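Dondby Bench Demos: read me first

Hello! This is the notes file for the bench set we put together at Zirnbridge, where a person drives an arm and a fingered hand by remote control through small lab jobs. I did most of the driving, Halina Urbańczyk did the rest (and she's far steadier than me, you'll spot her runs straight away).

What's in it

There are 825 demos, of which 800 are in the main folder. The other 25 sit in "odd", mostly because I started recording too late or sneezed. Please don't train on those without watching them first! The jobs are stirring with a glass rod, moving a rod between holders and setting a beaker down on a mark. Stirring is the biggest group, with 296 demos.

How we drove it

I wore the Flirkska glove and watched the hand directly, no screen. Thin glass is horrid to hold this way. You can't feel how hard you're squeezing, so I learnt to close the fingers slowly and stop as soon as the rod quit wobbling.
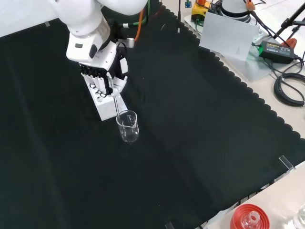
The other thing that took me ages was the angle. Come in too steep and the knuckles get in your way, too flat and the rod skates along the rim. Halina tilts her wrist before she goes down and I tilt mine on the way, so you get two quite different styles for the same job. We left both in.

Files

Each demo has its own folder with joint angles, glove readings and video. The January runs have no glove readings (my fault, wrong box ticked). Use krawczyk_split.txt if you want the same train and test split as us.

Last changed April 2025. If a folder won't open, drop me a line with its number and I'll put up a fresh copy.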